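# Stalitz double camera harness, after one wedding season

I bought the Stalitz harness in September, two days before a three-day wedding at a lakeside hotel, and I've worn it on every job since. That comes to 15 weddings and a handful of engagement shoots. I paid full price for it.

Before this I used a single shoulder strap on each body, crossed over my chest. It worked, but by the time the speeches started my neck hurt and the straps had wandered. The Stalitz puts the weight across both shoulders with a yoke in back, and the cameras hang at the hips.

## Fit

There are four adjustment points. The front two are easy to reach while you're wearing it. The back two aren't, so get someone to help the first time. I'm 5'5" and had to take the back straps in almost all the way. Anyone smaller should try it on before buying. Once it was set I didn't have to touch it again, except over a winter coat.

The leather is stiff for the first few weddings and squeaks a little. During a quiet church ceremony in November I could hear it every time I bent down. That has mostly stopped.

## In use

I carry a 35mm on the left and an 85mm on the right. Each camera slides up its own strap to eye level and drops back when you let go. The slide is smooth on the right. On the left it catches where the strap is stitched to the ring, and I've missed a couple of frames in the processional because of it. I wrote to Stalitz and they offered to swap the strap, but I'd have to send the whole harness back and I can't be without it for that long.

The clips lock with a screw collar. Check them at lunch. Mine had backed off half a turn at two receptions, both after a lot of dancing.

It looks decent. With a dark shirt it passes for suspenders from the front, and Cinzia Donati, who was planning the hotel wedding, didn't ask me to take it off for the formal dinner. My old straps had a big logo on them and I used to get comments.

## Compared with the Orero

My second shooter wears the Orero, which is nylon and cheaper. It's lighter, dries faster, and has a stop on each strap that keeps the camera from swinging when you crouch. The Stalitz has no stop, so I hold the right body with my elbow on stairs. For outdoor weddings in the rain I'd take the Orero. For anything black tie I'd stay with leather.
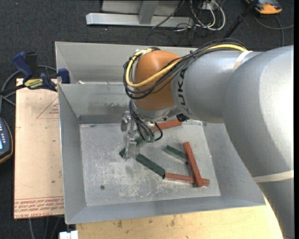
Moataz Metwally: I had the same catch on the left strap. Mine wore in after a couple of months of regular use. The collars still come loose, so now I put a safety tether on each body.

I've ordered tethers and will add a note once I've used them at a full reception.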